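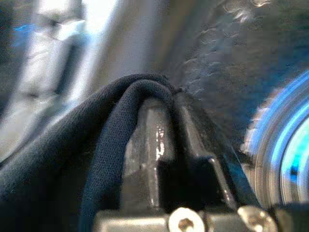 Dark navy knit, frayed at the hem

4 min read

October
By the recording secretary, Balness Street Mending and Swap Circle

Minutes of the monthly meeting, held in the upstairs room at Fagerlund Hall. Called to order at 6:30 p.m. A quorum was present.

1. Minutes of the last meeting
Approved with one correction: the button jars went to the Dostell branch library, and the earlier minutes had them going to the school. The library says they are already a hit with the after-school group!

2. Fall swap report
What a day. We took in 296 pieces of clothing, our best swap ever, and 85 people signed the guest sheet. Kids' coats went first, as they always do, and the table of wool sweaters was bare before lunch. The new layout (coats by the door, shoes along the back wall) got so many kind words that we will keep it for spring. Members who came early to set up were thanked with real applause. Leftovers in good shape went to the Hernano clothing closet, and the rest was sorted for rags and patches.

One complaint was noted about the line for the mirror. We own one mirror. A member has a second one in a garage and will bring it if somebody with a van can help.

3. Mending table
The repair table handled zippers, hems and a great many elbows. Everyone loved the visible mending samples, especially the bright orange darning on gray socks, and several visitors asked for a class. Agreed to run two evening sessions before the end of the year, one on darning and one on hems and frayed edges. Class size is capped at 6 so that everyone gets real help. Thread and needles provided, bring your own sock.

There was a long and very happy side discussion about darning mushrooms versus using a light bulb or an orange. No vote was taken. The orange has its fans.

4. Washing donated clothes
Members talked over how we handle laundry before a swap. The current rule asks donors to bring things clean, and most do. A few bags still arrive smelling of basement. After discussion it was agreed to wash anything doubtful in small loads, cold water, darks kept together, and to hang knits flat or over a rack where there is space.
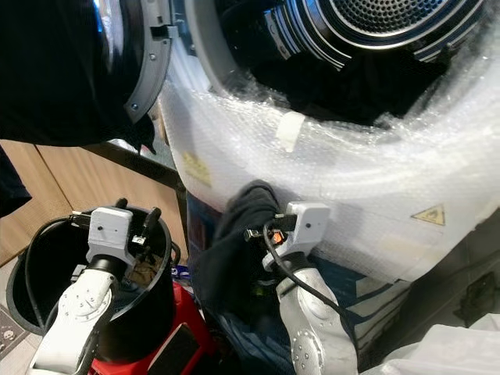 Item 4: dark clothes in a front loader

A member asked about scent-free soap for people with allergies. All in favor, and the sign at the swap will say so. Another member offered to write up a one-page stain guide, with a section on ink, grease and grass. We can't wait to see it.

Motion: to adopt the washing rules above and post them on the inside of the supply closet door. Seconded. Passed with 2 abstentions.

5. Room and storage
Fagerlund Hall has offered us the tall cabinet on the landing at no charge, which is wonderful news after a year of carrying bins up and down from people's cars. We need labels, shelf liner and a padlock. The sewing machines stay in the downstairs closet for now, as the landing gets damp in winter.

6. Spring swap
Early ideas: a rack just for prom and party clothes, a kids' costume corner, and a free table for fabric scraps. The party clothes rack drew the most excitement by far. It was suggested that we ask the Dostell branch library to put flyers at the front desk, and that flyers be ready sooner than last time, when they arrived the same week as the swap.

The Hernano closet would like to share a table with us in spring. Warmly agreed.

7. Other business
The lost and found from the fall swap holds a green umbrella, a child's mitten and a very nice pair of scissors. Please claim the scissors soon, as several members have their eye on them.

The corduroy quilt is nearly done. Binding still needed on two sides. Come early next time if you would like to stitch.

Snacks next month: still open, sign up on the sheet by the kettle.

Adjourned at 8:10 p.m.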